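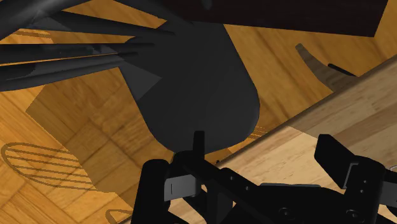

Evening Readers Wanted for a Shared Reading Program in Skellau

Posted Monday, March 8, 2021
14 comments | 37 shares

We are the Briltwood Reading Room, a small lending library with one long room and a kitchen. We are looking for people who like to read aloud and who can come to us one evening in the week. The program is called Nevlow Evenings. It is for adults who live in Skellau and who want to hear a book together with other people and talk about it after.

You do not need to be an actor or a teacher. You do not need to have perfect English, and I can say this with some confidence, as English is my third language and I have been reading in the program from the beginning. What you need is a clear voice, patience, and a real interest in what other people think about a story.

What the program is

Each group meets once a week for one evening. One reader reads from a novel or from a collection of short stories, with pauses. After each part the group talks. Sometimes the talk goes far away from the book, to somebody's first job or to how their mother made soup in a bad winter, and this is fine. The reader brings the group back to the page when the moment is right. Some groups need to be brought back often. The short story group almost never does.

A group has up to 8 people. We tried bigger groups in the first season and the quiet members stopped speaking, so we went back to the smaller size and we will keep it.

At present we have two groups running by telephone and video call, and we want to open two more. The new groups will start by video call as well. When it is allowed and when the members feel comfortable, we will move them to the room. Please apply only if you can imagine doing both. We had last year a reader who was wonderful on the telephone and did not want to travel to Skellau later, and the group was sad to lose this voice in the middle of a book.

Who comes to the groups

Most of our members are over fifty, but not all. Several have poor eyesight and used to read a lot. Some are learning English and want to hear it spoken at a normal speed, by a person who will stop if they ask. Some live alone and come mostly for the company. We do not ask anybody to explain why they come and we ask you also not to ask. If they want to tell you, they will.

Members do not read in advance. They have no homework. If a person misses an evening, the reader gives a short summary at the beginning of the next one. Please be generous with this summary. It is harder to make than it seems, and new readers usually make it too short.

What you will do

You will have one group for one season of three months. In a normal week your work is this:

- choose, with the group, what to read next, from the list which we keep at the library
- prepare the pages for the evening, which means reading them aloud at home at least once
- open the call or the room 10 minutes before the start, so that people who have trouble with the connection can get help
- read, listen, and lead the talk for two hours, with a break in the middle
- write a few lines in the group diary after, so that a replacement reader can continue if you are ill

The diary is not a report on the members. Write only which page you reached, what the group liked or did not like, and practical things. For example, one entry from last November says: "Stopped at the end of the ferry chapter. They do not trust the uncle. Please read slower the letters." This is exactly what we want.

What we offer

This is a paid position, but I want to be open about the money. The Fedoruk Fund supports the program with a small grant and it allows us to pay for 4 hours each week: two for the meeting and two for the preparation and the diary. The rate is the same for all readers, also for those who have been here long, and we will send it to you with the first answer to your application, before you spend time on an interview. If you travel to us by bus we pay the ticket. Parking behind the building is free in the evening.

You will also have:

- three training evenings before you start, paid at the same rate
- the loan of a headset with microphone, if you do not have a good one
- free use of the whole library, without late fees
- a meeting with the other readers once a month, where we read to each other and complain a little

On the training evenings we work on breathing, on speed, and on how to read dialogue without making funny voices. (You may make funny voices if the group asks for them. One of our groups does, very strongly.) We also practice difficult moments: a member who speaks too much, a member who cries, two members who do not agree about politics. You will listen to an experienced reader with a real group before you have your own, if that group gives permission.

Who we are looking for

Please apply if you:

- are 18 or older
- can be free on the same evening each week for a full season
- can read aloud in English for a long time without getting a sore throat
- can use video calls, or are ready to learn it with our help
- like silence enough to wait for a slow answer

It is good, but not necessary, if you speak a second language. It is also good if you know how to work with people who hear badly. An accent is not a problem. When I began I was worried about mine, and I practiced the word "thoroughly" every morning in the kitchen. A member then told me she liked it better the old way.

We are sorry that we cannot take readers who want to read their own work. We receive this question often. There is an open evening for local writers twice a year and you are welcome to write to us about this separately.

What we read

Many applicants ask, so I give here an idea. We read mostly novels of medium length, older detective stories, travel writing, and short stories from many countries in translation. Poems are popular at the end of the evening, when people are tired. Very long novels have not worked well for us. A book where the members must remember more than a few family names also makes trouble, particularly by telephone, where nobody can see a list.

We do not avoid sad books. We do tell the group before we begin if a book has violence in it or the death of a child, and then the group decides.

How to apply

Send us a letter or an email of not more than one page. Tell us:

- which evenings you can come, and which you surely cannot
- a book that you would like to read to a group, and why this one
- if you have read aloud to anybody before (children count, grandparents count, church counts)

Please add a recording of yourself reading any page you like. Three minutes is enough. A telephone recording is good and we do not mind if a dog or a tram is in it. If you cannot make a recording, tell us and we will call you and you can read to us live.

You do not need to send a CV or a photo. We ask for two references only after the interview, and they can be from a neighbor or a friend as well as from an employer. All readers have a background check before they start. We pay the cost of it.

You can bring the letter also to the library in person. We have a green mailbox on the left side of the door. Please do not use the book return for letters, it is very deep and we do not empty it each day.

What happens next

We read the applications in the order that they arrive and we answer every one, also when the answer is no. The interview is by video call and takes half an hour. In it we will ask you to read one page that you have not seen before, and then we will talk about the page as if we were a group. It is not a test of pronunciation. We want to hear how you listen.

We will close the call when both new groups have a reader and there is one replacement reader for each. If you write after this, we will keep your letter for the next season, unless you ask us not to.

If you would like to join as a member and not as a reader, please write to the same address and put "member" on the envelope or in the subject line. Membership in the groups costs nothing.

With kind regards,
The evening program coordinator
Briltwood Reading Room, Skellau

37 shares
View all 14 comments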